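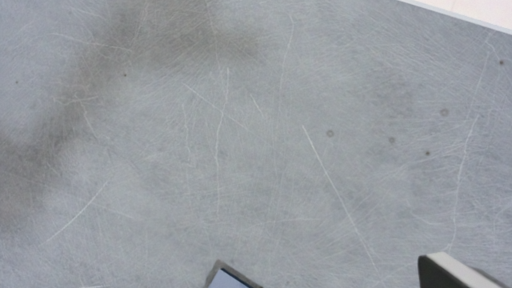

Scratches on a gray top, mostly fine ones with a few brighter lines

Search tips... Search

Filed under: Workshop & Garage / Fix It Yourself / Surfaces

I used to get so upset about scratches on my worktop! I'd catch them in the evening light, all those little pale hairlines going every which way, and I'd be out there with a rag and some miracle polish making it worse. I've calmed down since then (mostly), and a few of you asked what I do now, so I'm writing it all down.

First, clean it properly before you decide anything. Warm water, a squirt of dish soap, a soft cloth, then a second cloth to dry. Half of what I used to call scratches were just scuffs of something softer left on top, and they came right off. For the stubborn dark smudges I make a paste of baking soda and water, leave it for 5 minutes and rub very lightly. Try it in a corner first, please. I once dulled a patch the size of a dinner plate on my old Birnau bench and had to look at it for years.

Then do the fingernail test. Drag a nail across the line. If it glides over, leave it alone or give the whole top a thin coat of paste wax, which makes the pale lines much harder to spot. If your nail catches, you're into filler territory. I use the Pemeck repair sticks, and I go one shade darker than I think I need, as the light ones always shout at me afterward.

Where do the scratches come from in the first place? Grit, nearly always! Sawdust is fine, but the sand that comes in on boots is terrible, and then you slide a toolbox over it. Wipe down before you start a job as well as after. I stick felt pads under anything that lives on the bench, and I keep an old bath mat rolled up for messy projects.
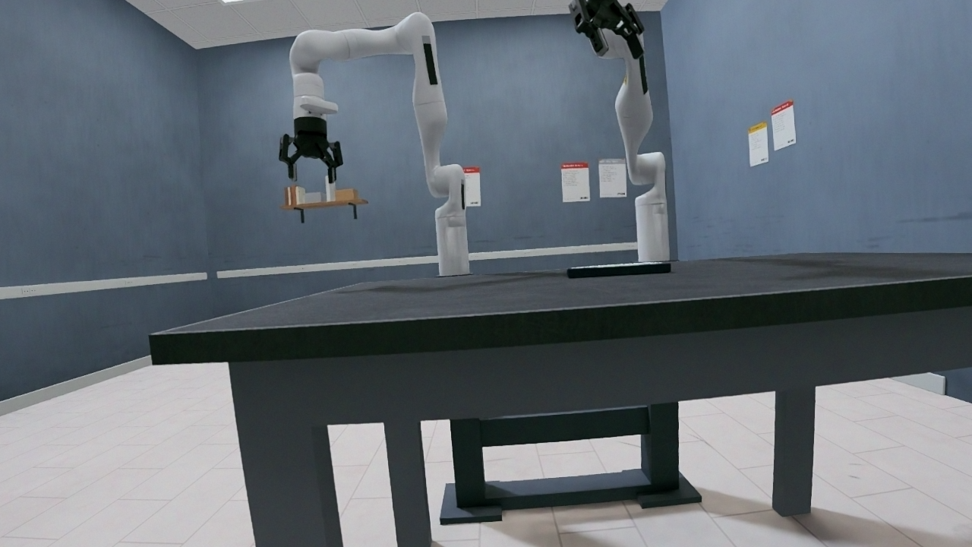
The other thing that helped was getting stuff up off the bench altogether. I put up 2 short shelves for the glue, tape and jars of screws that used to get shoved back and forth all day. Find your studs, use a level (not your eye, I've tried) and screw the brackets to the board before you go anywhere near the wall. So much easier than fiddling with them over your head.

If your shelf leans forward once it's loaded, check the wall screws before blaming the bracket. Mine only needed another half turn.

Next time: getting dried glue off a vise.

Posted 22nd October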